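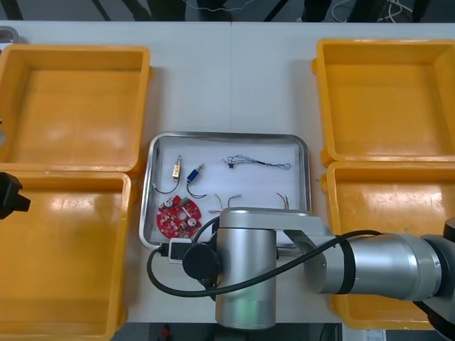 Four bins, one steel tray, two arms. Thursday, before lunch.

Day four with the Brekke sorting kit and I still come in early for it, which I can't say about much equipment I've been lent. We have it from Sturkden until the end of June, and the deal is simple: I run it hard, I write down what I think, and they get the notes whether they like them or not.

I spent the first hour on the layout. Two orange bins either side, tray between them, and then the usual nudging until both arms could get to every corner without the elbows coming near each other. The setup guide wants you to tape the bin positions down first and teach the arms after. I did it the other way round on Monday and paid for it, so today I followed the guide like a good student. 23 minutes from switching on to the first pick! It took me most of an afternoon the first time.

The loose electronics went better than I'd hoped. I'd been dreading the little leads, the short ones with the light tips, because they lie so flat on the liner and there's hardly anything to get hold of. The trick (found in a footnote, of all places) is to drop the approach speed and let the fingers touch down before they close. I set it to 100 in the slow profile and left it there. The red round board is still my favorite part to pick, with that notched edge giving the fingers something to work with.

After lunch I moved on to wire harnesses, the job we'd want to buy the thing for.
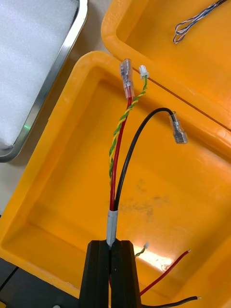

What I like is how easy it is to tell the Fimeren software where to hold something. You mark the taped section once, tell it to stay clear of the connectors, and that's the whole lesson. I kept thinking I'd missed a menu. The wrist view is a joy too, close enough that I can check a spade connector from my chair, and I've stopped getting up every two minutes to peer over the table.

Complaints, so I don't forget them. The glare off the bin floors bothers me on the screen and I want to try a matte liner. The cable on the arm hangs lower than I'd like when the wrist turns, and I need to ask for more clips. The log names are awful: I had to scroll to pick 517 to find the one I wanted, and there's no search box. Grustmont's kit had a search box, though it had very little else going for it.

The counter said 3361 when I shut down, all jobs since delivery. Tomorrow I'll try the harnesses again with the bins swapped left to right, and I must remember to bring the good tape.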